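**To:** Prestwood assisted living and automation list
**Date:** Jan 7, 2026
**Subject:** Re: Are machines ready for household chores?

Dear members,

An earlier message asked whether the list should now advise care homes to budget for machines that tidy and wrap. The relevant part is quoted for those who joined recently.

> The Riller report speaks of 3,040 recorded attempts at simple table work. If a machine has that much to learn from, may we not expect it in our kitchens by April?

Our view remains that it should not be expected so soon. Recorded attempts are made by people holding grippers, and a person corrects a poor grasp without thinking. Picking up a small ball beside a wrinkled sheet of film is a modest task, yet the film is the difficult part.

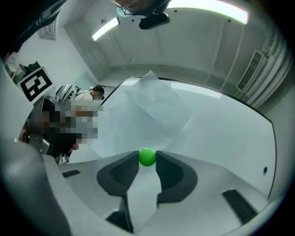 Po-yen Sin disagrees on this point and writes that soft materials are only a matter of more recordings, and that 3,000 attempts is a small number by any standard. A home, in that view, needs a machine that is right most of the time and stops safely when it is not.

We accept the second remark in part. For laundry or wrapping, a stop costs little. For a shop floor such as Ambrosio, where 385 parcels are packed in a shift, each stop calls a member of staff away from other work – and the saving is soon lost.

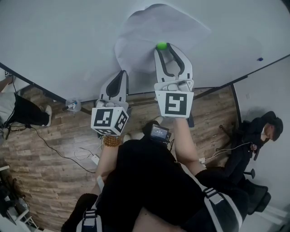
*Table work with two hand-held grippers: ball and crumpled sheet.*

Members will note that the task uses one table and very few objects. A kitchen drawer is a harder matter, and we know of no product we could recommend for it.

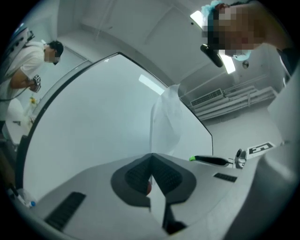
We therefore propose to leave the present guidance unchanged and to review it when the Trakumton trial has covered 20 homes. Comments on the wording may be sent to the list in the usual way.

Yours faithfully,
The list secretary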